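What the Scoop Weighs: Protein Powder, Serving Sizes and the Trouble With Volume

Most tubs of protein powder come with a plastic scoop, and most people who use the powder never weigh what the scoop holds. The label gives a serving in grams. The scoop gives a serving in millilitres. The two are linked by the density of the powder, and density changes with the flavour, the grind, the way the tub was stored and how long it has been open.

To see how much this matters in an ordinary kitchen, we took 11 tubs, all bought at full price, and weighed repeated scoops from each on a scale reading to a tenth of a gram. The tubs covered whey concentrate, whey isolate, casein, pea, soy and one rice and pea blend. Each scoop was filled the way the label asked. Where the label gave no method, the scoop was dipped, lifted and levelled with the back of a knife.

The first finding concerns settling. Powder that has travelled by van packs down, and the top third of a new tub is looser than the bottom third. In the Bianchini vanilla whey, a levelled scoop from the top of the tub came in under the stated serving and a levelled scoop from the bottom came in over it. Turning the sealed tub end over end before opening narrowed the gap. Shaking it hard did not help, as fine particles drop between the coarse ones and the layers form again.

The second concerns the word "heaped". Two labels asked for a heaped scoop without a drawing or a weight per scoop. A heap depends on the angle at which the powder will stand before it slides, and this differs from one powder to the next. Casein stands steeply. Pea protein with added oil stands more steeply still. Whey isolate tends to run off the sides. A heaped scoop of one is therefore a different quantity from a heaped scoop of another, even with the same spoon. 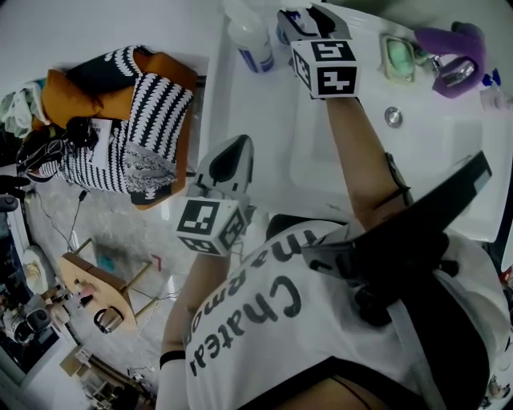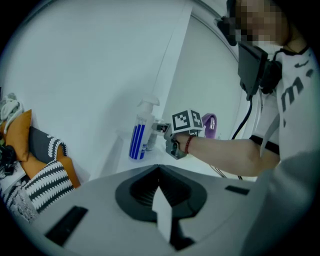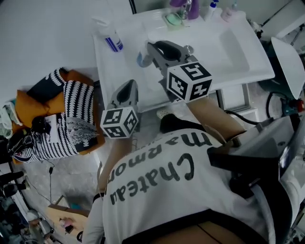
Words: the nutrition desk
Filed under: Supplements, Kitchen methods

The third finding is that scoops are shared between products. A manufacturer will often buy one scoop size for a whole range. Cudico uses the same scoop for its plain and chocolate whey, and the chocolate version contains cocoa, which alters both the density and the protein content per gram. The label allows for this by stating a different protein figure per serving. It does not allow for the person who moves the old scoop to the new tub and carries on counting as before.

None of this is a safety matter for a healthy adult. An error of a few grams in a serving of powder is small beside the protein in an evening meal. It matters more in two cases. The first is where the powder makes up a large share of the day's intake, as it may for someone recovering from illness on a dietitian's plan. The second is where the product contains something other than protein, such as caffeine or creatine, and the dose of that ingredient rises with the scoop.

Creatine deserves a separate note. It is dense, it is sold in small servings, and the scoop supplied is often tiny. A small error in level is a large error in proportion. The Flerklow creatine tub was the only one of its type we handled, outside the main group, and its scoop was hard to level at all because the rim was moulded with a lip on one side. A kitchen scale with a resolution of one gram is too coarse for this job. A scale reading to a tenth of a gram is cheap and adequate.

Mixing is the other place where powder goes missing. With 200 ml of water in a shaker, whey isolate left little behind on the walls. Pea protein left a visible film, and casein left lumps under the lid. Putting the water in first reduced the residue in every case. A second small rinse, drunk straight after the first, recovered most of what was left. Warm water makes whey clump and is best avoided.

Storage has a slower effect. Powder takes up moisture from the air each time the lid comes off, and moist powder binds into crumbs that trap air when scooped. We kept one tub open on a shelf above a kettle for 7 weeks. By the end the powder had formed soft lumps, and levelled scoops varied more widely than they had at the start. Its twin, kept closed in a dry cupboard, changed little. The sachet of drying agent supplied in most tubs is worth leaving in place. Keep the scoop dry as well, and do not rinse it and put it straight back.

For readers who want a working method, weigh the shaker empty, set the scale to zero and add powder to the stated weight. Note how many level scoops this took. Repeat at the middle of the tub and again near the bottom. If the three results agree closely, the scoop will do for daily use. If they do not, keep the scale out.

Price comparisons should also be made by weight of protein and not by number of servings. A tub from Traltevdale promised more servings than its neighbour on the shelf at the same price, but the serving was smaller and the protein share lower. Divide the price by the total grams of protein in the tub. Total protein is the net weight multiplied by the protein per 100 g, divided by 100, and both figures are printed on the back of the tub.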